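Corded phone on a round table, cable routing
Forum: Office Fit-Out > Small Rooms

trikell_13
We have one analog line left and a white corded desk phone on it. The table is round and white with a glossy top, 800 mm across. The wall jack is on the brick side, behind the desk. Where would you put the phone? The table is shared, so things collect on it: water, cooking oil for the lunch corner, bags on the floor next to the chairs.

Enetwood
Wall mount, next to the shelf. Check the base for keyhole slots first. Glossy tops let light phones slide when you lift the handset.

trikell_13
Drilling into the brick needs landlord approval. Current state, Saturday:
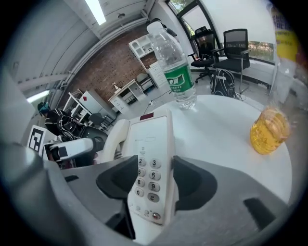 Re: Corded phone on a round table, cable routing

Lies Prins
Deal with the floor before the phone. You have black cables near the base of the table and chairs on wheels a short distance away. Casters will damage the jacket sooner or later. Use a low-profile floor cover, or run everything along the wall and leave the table without a line.

Enetwood
Disagree on the floor cover. In a room that size it becomes a ridge the chairs catch on. I would put the phone on the white desk and keep the line under 100 cm.

Lies Prins
The desk is fine for one user. He said shared.

Enetwood
Then the tall drawer cabinet beside it. Standing height, same wall, no crossing.

trikell_13
Cabinet could work. The handset cord should reach the nearer chair if I move it. Does the oil matter for the keypad?

Lies Prins
Yes. Film on the buttons picks up dust. Move the bottle to a tray.

trikell_13
Ordered a longer line cord from Trenilton. Will measure the cabinet in July when the desk gets moved.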